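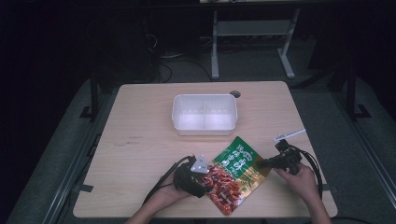 お菓子の袋と仕切り付きケース。両手グリッパで作業中

1: zotard_lab
ロボットサークルで「お片付け課題」をやってる者です。手持ちグリッパで人間がお手本をやって、それを学習に使うってやつ。うちのチームは袋菓子をケースに入れる担当になったんですが、これが思ったよりずっと難しい!
硬い箱ならまだいいんですよ。袋は持ち上げた瞬間にくにゃっとなるし、仕切りのあるケースだと片方の区画にきれいに入れるのがまたしんどい。今のところ私の成功率は100回やって70回です。両手で挟む派と、片手でつまんで最後だけ添える派でチーム内が割れてるので、経験者の意見が聞きたいです。

2: もちもち歯車
両手一択だと思う。袋の左右から挟めば向きが決まるし、入れるときに傾けやすい。
ていうか肉のおつまみ系の袋? 漢字でっかく書いてあるやつ。夜中に見るもんじゃなかった、腹減った

3: warrier_2nen
自分は片手派。両手だと左右のタイミングがずれたときに袋がねじれるんですよね。お手本を録る人が上手でも、学習したほうが左右ばらばらに動くと悲惨。去年うちの班はそれで発表会ボロボロでした(泣)

4: zotard_lab
>>3
あー、それめっちゃわかります。うちも左だけ先に閉じて、袋がくるっと回るパターンが多くて。でも片手だと袋がだらんと垂れて仕切りに引っかかるんですよ…。

5: 名無しの配線係
ケーブルの取り回しは平気? 右手側のコイルのケーブル、机の縁のほうに垂れてるよね。自分ならそこが気になって手首をひねれない。無意識に動きが小さくなるから、データにもろに出るよ。

6: zotard_lab
>>5
うわ、それあるかもです。右手を奥に伸ばすとき、ちょっと遠慮してる自覚があります。次は肩のほうに逃がしてみます!

7: jurngate_kun
横からすみません、1年です。袋って最初から斜めに置くものなんですか? うちの班は机にテープで枠を貼って毎回まっすぐ置いてます。先輩がそうしろと言うので……

8: もちもち歯車
>>7
まっすぐだけで録ると、まっすぐしか取れない子が育つぞ。斜めも裏返しも混ぜたほうがいい。

9: warrier_2nen
>>8
そこは反対。最初の段階からばらつかせすぎると何も覚えないまま終わる。まず置き方を4種類くらいに絞って、動くようになってから増やすのが正解だと思う。うちは欲張って本数だけ3840まで積んで、結局半分は使えなかったので。

10: もちもち歯車
>>9
3840はすごいなw 腕もげるわ
でもそれ、ばらつきの問題じゃなくて失敗テイクを抜いてなかっただけじゃないの?

11: warrier_2nen
>>10
……抜いてませんでした。いや、でも4種類から始める説は譲りません!

12: nisance_oyatsu
うちの工作部だと、袋の端のギザギザのとこをつまむのが流行ってます。中身のあるところを挟むと滑るけど、端なら厚みがほぼ一定なので。ただ片手で持つと中身が下に寄って縦長になるから、仕切りの狭いほうに落とすならむしろ好都合ですよ。両手で平たく持ったまま入れようとすると幅が足りなくないですか?

13: zotard_lab
>>12
幅!! それです、たぶん一番の原因。平たいまま入れようとして縁に当たって、そこでやり直してることが多いんですよね。じゃあ両手で向きを決めて、最後だけ片手で端を持って縦に落とす、とかどうだろう。

14: 名無しの配線係
持ち替えが入ると難易度上がるぞー。持ち替えの瞬間に両方離しちゃう失敗が絶対増える。ケースの真上じゃなくて、机に袋の下端をつけたまま持ち替えるのをおすすめしとく。

15: jurngate_kun
>>8 >>9
ありがとうございます! とりあえず先輩に4種類案を出してみます。ちなみに机の落書きみたいな線って消したほうがいいですか? うちの机にもペンの跡がけっこうあって、気になってます。

16: もちもち歯車
>>15
薄いのなら放置でいいと思うけどな。むしろ目印にして置き場所を揃える癖がつくほうが怖い。

17: zotard_lab
>>15
うちの机の左側にもうっすらあります。私は消してないです、面倒で……。
みなさんありがとうございました。持ち替え案とケーブルの件、次の練習で両方試してきます。片手派の後輩にも20回くらい録ってもらって、失敗の内訳を比べて貼りますね。

18: warrier_2nen
失敗テイクは抜いてから比べるんだぞ(経験者)

19: zotard_lab
>>18
内訳を見たいんだから今回は抜いちゃだめなやつですw 別フォルダに分けときます!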